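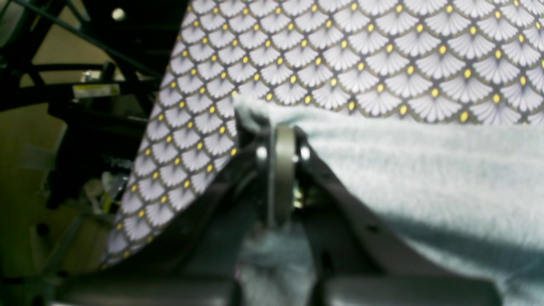 Those of you who have been reading this newsletter for a while know how long I've been hoping somebody would make a decent fabric-handling kit that a small shop could afford, so you can imagine how happy I was when the Balell Soft Goods Kit from Vako finally landed on our bench here in Cutville! We've had it running for 2 weeks now, and it has had its fingers on just about every piece of cloth I could talk people into lending me. Fleece has been its best subject by a mile. The two angled finger plates press down into the pile and gather up a good fold, as they're doing with the light blue piece, and they don't seem to mind a second fabric lying right up against it (the one with the white fans and the little yellow dots is my favorite of the whole stack, and I'm told I can't keep it).

The kit comes with the gripper, the wrist camera, a mounting plate and a set of ready-made pick routines, and it bolts onto most of the smaller arms our members already own. Brittany Lavoie did the install and had it picking before lunch, though she'd like me to mention that the cable clips are flimsy and that the manual puts the wiring page way in the back, after the warranty, where you will not think to look for it.

Over the 2 weeks we logged 800 picks on a mix of fleece, quilting cotton and toweling. Of those, 417 were fleece, and it missed only 6 of them, which made me grin all afternoon. Cotton was a different story. Thin, flat, freshly ironed cotton gives the plates very little to grab, and we ended up turning the speed way down and letting it come in at a corner. Lemieux, who are handling the orders, say a softer set of finger pads is on the way, and I'll be first in line to try them.

If your work is mostly blankets, robes, pet beds or anything else with some fluff to it, I'd say go ahead and ask for a demo. If you sew shirts, I'd hold off until the pads come out. The kit is staying with us through the end of May, so please do come by and bring a bag of your own scraps, the more awkward the better (Brittany is especially hoping for corduroy). Just send us a note first so we can clear off the bench for you.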